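# Setting Up and Keeping a Shared Bench – Session 2: Small Things and Where They Go

Notes for the evening group, Laststead. Mon 26 February
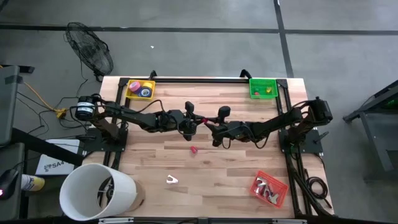
*Fig. 1. Worktable with tapes in the yellow tray, metal pieces in the mesh basket and a few strays.*

Carry on from last session's notes, please, and bring both sets next time. If you missed the first one, Leanne Bloxham has spare copies in the Qureshi room, in the tall cupboard with the sticky door.

Last week we did the big stuff: table height, how much floor to leave round it, where your light comes from. Tonight is all about the small stuff, and I'll warn you now that I can talk about baskets for a very long time. I've written most of it down so I don't have to!

## 1. Three sorts of small thing

I sort everything that lives on a table into homed, waiting and stray. They're my own words and you won't find them in a textbook (if you do, let me know, I'd like to read it).

**Homed** things are in the container they belong in. In Fig. 1 the two rolls of tape, one pink and one blue, are in the yellow tray. They overlap a bit, and I really don't mind that. You can see both colours and pick either one up without a rummage. I've had students stand their tapes up in rows like books, and it looks lovely until somebody uses one.

**Waiting** things are in a container, though it isn't clear that it's the right one. I'd put the green basket under this heading. It's got a small red item and a small yellow one in it, and from the picture I couldn't tell you what they have in common. Perhaps they do belong together. On your own bench you'd know, and if you don't know either, that's a waiting basket.

**Strays** are loose on the tabletop. Fig. 1 has a small red cylinder just below the middle of the table and, further forward, a little white piece shaped like a clip. Both are exactly the size of thing that goes under your sleeve and onto the floor.

Have a go at your own table with these three words before you move anything. Say them out loud if it helps, Shahzad does and it makes the rest of us do it too.

## 2. Picking the container

A few things I look for, in no special order:

- **Can I see into it from where I stand?** Shallow trays win for flat things and for rolls. Deep tubs are for things you take out by the handful.
- **Can I carry it full with one hand?** Metal bits get heavy much faster than you expect. The red-orange basket in Fig. 1 is mesh and it's full of silver metal pieces, so it's the one I'd lift first to find out what I was dealing with.
- **What gets through the holes?** Mesh is brilliant for letting dust and crumbs drop away, and hopeless for anything thinner than the gaps. Tip a few of your smallest pieces in and give it a shake over a sheet of paper before you commit the lot.
- **Is it a different colour from its neighbours?** Yellow, green and red-orange, as in the figure, is a good set. I can shout 'green basket' across a room and everybody looks at the same thing.

I used to buy all my containers in matching white, and then spent ages peeling off labels and writing new ones. These days I get odd colours from the end-of-line shelf at Vonden and I hardly label anything on the table itself. Labels are for shelves and cupboards, where you're looking at the outside of a shut box. We'll do those in the next handout.

One question from last year's group that keeps coming back: does the colour need to *mean* something? No. Yellow for tape is as good as blue for tape. Please don't put blue tape in the blue tray and pink tape in the pink tray, though – you'll end up owning a tray for every roll.

## 3. Where on the table

Look at Fig. 1 again and notice the positions. Tape at the back left, green basket at the back right, metal pieces in the front right corner. The containers are out towards the edges, which leaves the middle for whatever you're working on, and the middle is the bit you want.

My only quarrel is with front corners. A basket of metal pieces in the front right corner is handy to reach, and it's also where a hip or an elbow comes past. If you've got one there, slide it a hand's width in from both edges. Leanne disagrees with me on this and keeps hers right on the corner so that she can tip it straight into a tray held underneath. Fine, but she's very tidy on her feet and I'm not.

Left-handers, swap all of this round if you like. Most of the bench diagrams I was taught from assumed everybody reached with the right.

## 4. Bins, tubes and other things that roll

Anything round wants thinking about. In Fig. 1 there's a large white bin on its side at the front left, overlapping the edge of the table, with its mouth facing left and a brown cardboard tube beside it.

A bin on its side does make a decent cubby for long things, and I've kept rolled paper in one myself. You need to wedge it, or it wanders. Two offcuts of wood underneath will do it, or a folded cloth if you're not fussy. For rubbish I'd always stand it upright on the floor, and on the side of your working hand.

Cardboard tubes I'm soft about. I keep far too many. Stand them in a corner with the open ends up and drop your rulers and dowels in. If a tube has had nothing in it since July, let it go in the recycling. (I'm looking at my own as I type this.)

## 5. Don't forget the floor

We got through this quickly last week and several of you asked for it in writing.

Leads first. Fig. 1 has an orange extension lead running across the concrete to the left of the table, into a yellow power strip, with black cables all round it. Bright colours are a real help on a grey floor, and if you're buying a lead I'd go for orange or yellow every time. I'd still take it round the side of the walkway and not across it, and I'd gather the spare length into one loose bundle where feet don't go. Never coil an extension lead tightly while it's in use.

Fans next. There's a black floor fan behind the table in the figure, with its cord trailing down towards the table. If you use one at home, think about what's light: paper patterns, tissue, the little plastic bags that fixings come in. I set mine low and point it at my knees.

And cans. A yellow and white spray can shows up at the left of Fig. 1. Spray cans should have a proper home in a cool cupboard, lids on, well away from heaters. In our building that's the metal cabinet in the Brillia room, and the key is on the hook inside the door.

## 6. The end-of-session tidy

Allow 20 minutes out of a 60 minute session while you're learning. I know that sounds enormous! It shrinks once your things have homes.

1. Stop work. Hands off the interesting thing in the middle.
2. Strays first. Pick each one up and put it in its container. Anything you can't place goes in the waiting basket.
3. Go through the waiting basket and find a home for at least one thing in it.
4. Look inside each container for things that have crept in from next door.
5. Brush the tabletop from the back to the front, into a dustpan.
6. Leads, floor, bin.

Shahzad Dogar does step 4 before step 2 and gets on perfectly well, so treat the order as a suggestion. The step people skip is 3, and you can always tell, as the waiting basket gets a second basket.

## To do before next time

- Take your own table as you find it and write down what's homed, what's waiting and what's stray. A scruffy list is fine.
- Choose one container you dislike using and swap it for something else in the house. Bring both along if they'll fit in a bag.
- Try the tidy once, all six steps, and make a note of how long it took you.
- Read the pages on shelf labels, up to the bit about string.

Room's the same as tonight. Please bring a pencil, the pot on my desk is down to one and it's mine.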